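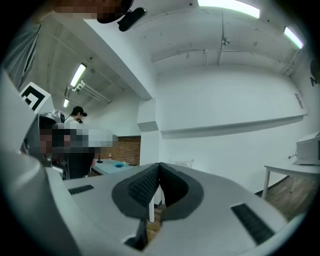 Upstairs at Kvaran, under the beam. White paint, bare concrete, fluorescent light.

Sorno has an open day every January, which tells you something about Sorno. Other towns wait for blossoms. Sorno waits until the sidewalks have a good glaze on them and then invites the public to come and look at its commercial real estate.

I went for the Kvaran building. I have walked past it for years on my way to the dentist and had formed a low opinion of it, mostly by association. It has a side door painted a green I can only call medical, and a row of windows set too high for anyone to look into. I had always assumed storage. The leaflet said "flexible workrooms, 3 floors, refreshments," and I am a simple man with regard to refreshments.

Doors opened at ten. By a quarter past there was a line on the stairs, because the sign-in sheet was attached to its table by a string and the string was short, so each visitor had to bow to it. Most of the people ahead of me were couples in very good coats. One man had brought his own tape measure and was already using it on the banister.

Our guide was Védís Hviid, who manages the lettings and has the walking speed of someone with another group at eleven. She had a folder, a ring of keys and a rule that we were not to lean on the radiators. "They come off," she said, and went up the stairs.

The ground floor used to belong to Hikano, who made lampshades. You can still see where the long benches were bolted down, in pale rectangles on the floor. There was a glass case on the landing with a few survivors in it, pleated ones in mustard and rust, and a typed card that explained the pleating machine in such detail that I suspect its author had been in love with it. I read the whole card. The group left without me and I had to catch up at a trot, past a fire extinguisher and a framed certificate for an earlier fire extinguisher.

The next floor is offices. I will be brief about the offices. There was gray carpet, there was a kitchenette with one of those taps that needs a training course, and there was a notice about whose milk it was. The couple in front of me loved it. They stood holding hands at the kitchenette and said "oh, this is so us," and I hope they will be very happy.

Then we got to the top, and I stopped being funny about it for several minutes.

The upstairs room is bright in a way that I was not prepared for at that time of day and that time of year. Everything that could be painted white has been, and the concrete overhead has been left out in the open for all to see. I normally distrust exposed concrete. In restaurants it usually means the chairs will be metal and the bread will be extra. Up there it makes sense, mostly thanks to the beam, a great thick white thing that crosses on the diagonal when you stand where I stood, like someone pointing at the far side of the room with their whole arm. I spent a long time with my head back. I bumped into the tape measure man, who was doing the same.

The lighting is fluorescent tubes, and I know what you think of fluorescent tubes. I think it too. I have worked under them and have the face to prove it. But against white paint and concrete they look as though somebody chose them, and the general effect is of a very clean winter sky that hums. Whether they do hum I can't tell you, as by then the rest of the group had reached the top of the stairs and was discussing parking.

At the side hangs a gray curtain in proper long folds, a bit theatrical for the company it keeps. It is the one soft thing I remember up there, and I would like to shake the hand of whoever held out for it. You could imagine the meeting. Blinds are cheaper. Blinds are always cheaper.

The room was in use. Someone with dark hair and a white shirt had on a black VR headset, and stood in profile to us, facing who knows what. I envied them slightly. I have toured a good many buildings with a group, and a headset would have improved most of them.

I asked Védís Hviid what had been up there in the Hikano days. Stock, she said, 200 lampshades at a time, stacked by size, and the windows whitewashed over so the colors wouldn't fade. So I had been right about storage all those years. I mentioned this. She was very gracious about it, and looked at her watch.

She also told us the beam had been brown until the refurbishment, and that one of the former tenants had wanted it boxed in with plasterboard to "tidy it up." A small groan went around the good coats. It was the closest we came to being a group.

Questions followed. Can you hang things from the beam? (Ask first.) Is there an elevator? (There is a hoist, it is for goods, and please stop asking.) How cold does it get? Here the folder was consulted for quite a while, and we were told that it had been "very manageable" last winter. I kept my scarf on.

The refreshments turned out to be next door, at Brotden, which is a bakery with 6 tables and seating for considerably fewer people than that suggests. Open day visitors got a coffee and a bun on showing the leaflet. I had left my leaflet on the glass case with the lampshades, so I paid. The bun had cardamom in it and was worth the money, and possibly worth the stairs. The handholding couple were at the window table, drawing a floor plan on a napkin. They had put the sofa under the beam. I'd have put it by the curtain, but they didn't ask.

A few practical notes, for anyone planning to go next year. Wear shoes you trust, as the side steps had been gritted by an optimist. Go early, before the string on the sign-in sheet gets you in the lower back. The groups are kept to 8, and if you are ninth you wait by the green door, which does not improve with acquaintance. Skip the offices if you can get away with it, and ask for the top room first while the guide still has some patience in her.

And keep hold of your leaflet.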